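Flustville Bench Guide – Section 3: Laying Out a Play-Kitchen Trial
By Najwa Bitar | April

We use cookies to keep this site working. Manage preferences

Read this section before you touch the arm. The Grosance method trains one policy on many small variations of the same kitchen, so it lives or dies on layouts that differ. People left to their own devices will build the same tidy kitchen 300 times.

1. Park the arm outside the overhead camera's view and set the controller to HOLD.

2. Draw a layout card from the Edasach deck. Put cookware down first, then food. Close enough is fine – the cards were drawn by hand, some of them on a train.

3. Let things overlap. A spatula may hang out of a pan, and food may spill over the rim of a bowl. Resist the urge to straighten it.

4. Leave at least one dish empty as a possible target.

5. Keep hands and sleeves clear and capture the start image. Check it on the monitor before going on.

6. Type the instruction in plain words ("put the strawberry on the plate"). Do not type "please." The policy has never seen the word and gets thoughtful.

7. Release HOLD and run the trial. Each one stops by itself after up to 200 control steps.

8. Score it pass or fail. There is no box for "nearly."

Note: A full set is 600 trials. Change the layout after every 3, even if the last one was your favorite.

CAUTION: Never reach in to rescue a toy while the arm is live. The toy will be fine.

CAUTION: Objects may sit partly out of view at the edges, but do not name one of these in an instruction. See Mac an tSaoi, Appendix B, for the long and bitter version.

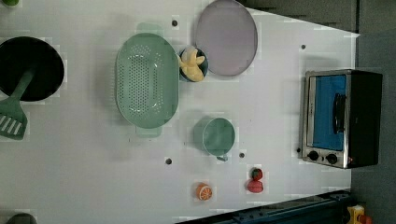

Fig. 3. Start image from the overhead camera, arm parked out of view.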